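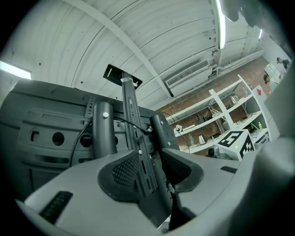 Cusitz halts gripper trials after finger pads let go of parts

April 25, 2018

Cusitz has stopped work with its hand-held grippers while it looks into a fault that let metal parts slip from the finger pads. Nobody was hurt, the company said.

The fault showed up during handling trials at the Usteo workshop, where the tools are used on perforated brackets and similar pieces. According to Cusitz, one gripper lost closing force partway through a lift and dropped a bracket onto the bench. The tool had logged 1368 grips at that point. Its pads are meant to be checked every 500.

A second gripper from the same batch failed the same way on a test stand. Both units have been opened, and the company suspects a worn drive screw in each.

All 100 tools in the batch are being recalled for inspection. Cika, which supplies the drive units, has been asked for its test records.

Users who have one of the tools should switch it off, remove the battery and keep hands from under any part still held in the pads. Trials will resume in August if the replacement screws pass a run of 2000 grips.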